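Chapitre 4
La mesure et le pli : petite économie du linge de maison

Il existe peu d'objets aussi mal connus que la serviette de table. On l'achète par lots, on la tache le jour même, on la retrouve dix ans plus tard au fond d'un tiroir, rétrécie et un peu vexée. Les historiens du textile lui ont longtemps préféré la tapisserie, qui a l'avantage de représenter des batailles.

Ce chapitre prend le parti inverse. Il part d'un registre de blanchisserie tenu à Plidmont à partir de 1657, où un commis consciencieux a noté chaque nappe sortie, chaque nappe rentrée et, dans une colonne à part, ses soupçons. Le document compte 116 feuillets. On y apprend le prix du savon, le nom des mauvais payeurs et l'étendue du vocabulaire dont disposait un honnête homme pour parler d'une tache de vin.

Trois questions nous occuperont. Comment mesurait-on une étoffe avant que tout le monde ne s'accorde sur la longueur d'une aune ? Pourquoi le linge figurait-il dans les inventaires après décès avant les livres, et souvent avant les chaises ? Enfin, que nous apprend le pliage sur ceux qui pliaient ? La dernière question paraît frivole. Elle a pourtant brouillé deux familles d'Idmont pendant une génération – l'affaire est résumée à la section 4.3, avec les pièces du procès.

Upendo Massawe, dont les travaux ont renouvelé le sujet, distingue le pli de rangement, qui obéit à la taille de l'armoire, et le pli d'apparat, qui obéit à la vanité de l'hôte. Le premier laisse des marques droites et régulières. Le second en laisse partout.

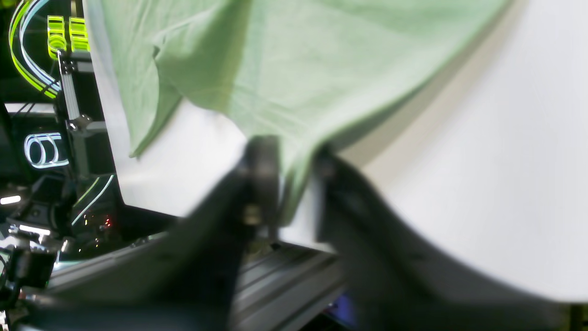 La distinction a ses limites. Une étoffe garde la mémoire de plusieurs usages, et le chercheur qui croit lire un banquet n'a parfois sous les yeux qu'un repassage bâclé. Massawe le reconnaît volontiers dans sa préface, puis l'oublie pendant près de 100 pages.

Avant d'aborder la section 4.1, on relira la définition de l'aune donnée au chapitre précédent. On se munira aussi d'un torchon, de préférence propre, pour les exercices de la fin du chapitre.

Termes à retenir : aune, lisière, droit-fil, pli d'apparat, inventaire après décès.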